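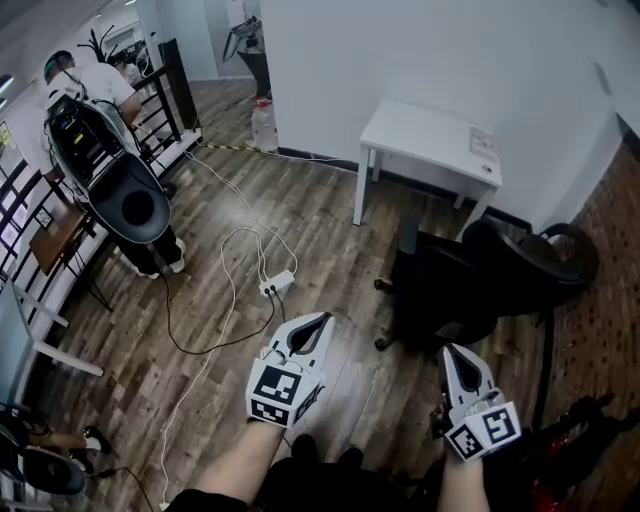
Calibrating the gripper trackers in Womau

This page explains how to align the left and right gripper poses with the head camera before you start recording. You need Womau installed and the marker cubes already mounted. The whole procedure takes 25 minutes the first time.

1. Open the file cubes.yaml and write the ID of every marker, one line for each face. Left and right cubes must not share an ID. If they do, the tracker jumps between the two hands and the log shows "pose flip".

2. Measure the printed marker with a caliper, only the black square without the white border. Put this value in marker_size. A wrong size gives a wrong distance, also when the angles look good.

3. Start the preview:

womau preview --hands both

Hold both grippers in front of you and turn them slowly for 45 seconds. Try to show two faces of each cube at the same time. With one face only, the rotation is often ambiguous.

4. Run the solver:

womau solve --config cubes.yaml

It prints the error for each hand in pixels. We accept everything under 2. If one hand is much worse, please check first the IDs of that cube, then its light. Strong reflections on the white plastic are a frequent problem.

5. Save the result with womau save. The file goes to the session folder, and Vumarura reads it from there when you export.

Repeat steps 3 and 4 each time you remove a cube from its gripper, even if you put it back in the same position.

Last change: 27 May 2026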